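Projects > Packaging and Handling > Student Reports > Pedal Bin Unit

3. Materials and test piece

The test piece is a small household pedal bin with a white cylindrical body, supplied to the group by Flesier. The brief from Viline asked whether a protective film could be kept on the bin through packing and removed by the customer in one pull, without leaving adhesive on the body. Film and tape were chosen in different shades of blue so that the join can be found easily in poor light. All work was done on a bench with a light wood-grain top.

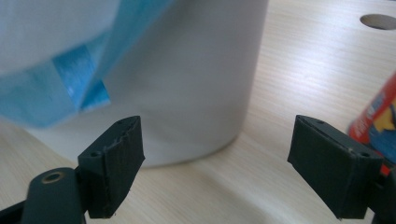 Tape was applied along the free edge of the film only. In the first layout the tape ran onto the plastic body, and residue was recorded on 10 of 63 removals. The second layout folds the tape over the film edge, giving a stiffer hem to grip. Residue fell to 2 removals in the same number of trials. Colour transfer was not observed with either layout.

The pedal was left uncovered in both layouts. Viline requires that the mechanism can be checked after wrapping, and film carried under the base tended to bunch at the hinge. The hem was therefore finished above the pedal.

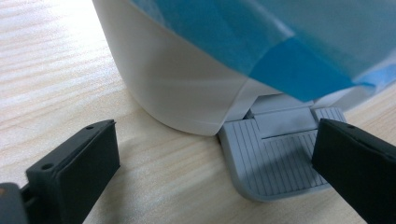
Figure 2. Ribbed foot pedal at the base of the bin, with the taped film edge above it.

3.1 Limitations

Only one diameter of bin was tested. Storage at elevated temperature was outside the scope, and the adhesive may behave differently after a summer in an unconditioned warehouse. A run of 1000 units at the Undutden site would be needed before the fold allowance is fixed.

Contact the course office | Copyright Ghiță Packaging Program | Back to top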